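Breltura Household and Shop Floor Working Group
Minutes of the winter meeting

Present: Morfudd Gwynne (chair), Trevor Dunmore (minutes), the two from Gruron, store operations, and a gentleman from facilities who was looking for another meeting and stayed for the coffee.

Apologies: Purchasing, who sent a one-line note asking whether we could let them know when it can do windows.

The previous minutes were accepted with one correction. Where they read "the robot will be clearing tables by fall," insert "a table."

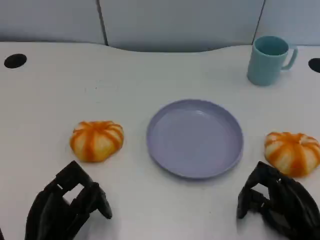 Pasaribu, December

The meeting opened at 2 p.m. with the same question as last time, namely whether a machine can yet do any chore that we currently pay or nag a person to do. The chair asked that answers be kept to the chore on the table: a lavender plate, a teal mug and two small pumpkins. Store operations asked what the pumpkins were for. Gruron said a real table has things on it that get in the way. Store operations said a real table has ketchup on it. Noted.

1. Clearing the plate

Gruron reported 400 tries at picking up the plate with the Skaltik software since the last meeting. The success rate has improved and the definition of success has been tightened, so the two figures can't be compared. Mr. Dunmore asked if they could be compared anyway. They could not.

The hard part is still getting a finger under something flat. A person does this by tipping the plate a little with one hand without noticing they've done it. Getting two grippers to agree on who tips and who lifts took up most of the fall. Gruron would like it recorded that they do now agree, more often than not.

Ms. Gwynne asked how long a clean pickup takes. About 30 seconds. She asked how long it takes her nephew. There was some debate over whether to count the time spent asking him.

2. The mug

Much better. It has a handle and it stands up, and Gruron described it as "a generous object." Store operations asked if the café could be run on mugs alone. Referred to the café, with no expectation of a reply.

Nothing has been tried with liquid in it. Facilities, speaking for the first time, supported this.

3. Pumpkins

The pumpkins are supposed to be left alone during the plate task. They are mostly left alone. Gruron sees ignoring things as a skill in its own right and asked for it to be scored. Agreed, over Mr. Dunmore's objection that he has been ignoring things for years at no extra pay.

4. What the fingertips can tell

Long discussion of contact at the rim. The pads have a crosshatched grip surface, but the camera near the wrist looks at a good deal of its own finger, and once the finger is at the plate the view is largely black hardware. Gruron wants to rely less on seeing at that point and more on the motors reporting resistance. Ms. Gwynne asked whether this meant feeling for it. Yes, it meant feeling for it. 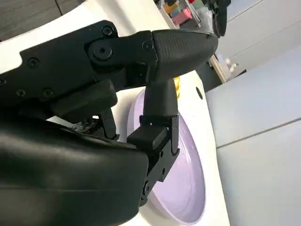

5. Shop floor

Store operations still wants shelves faced overnight. Gruron's position is that a shelf is a table with a roof on it and they'd prefer to finish with the table. The request stays open as ticket 2588.

6. Any other business

Mr. Dunmore asked for a straight yes or no on whether machines can do household chores yet. Gruron said yes, if you choose the household. Entered as "not yet."

Actions

Gruron: try a second kind of plate, preferably one from an actual store.
Store operations: supply the plate.
Dunmore: reply to Purchasing about the windows.
Gwynne: book a bigger room, or invite fewer opinions.

The meeting closed late. Cups were cleared by Ms. Gwynne and facilities.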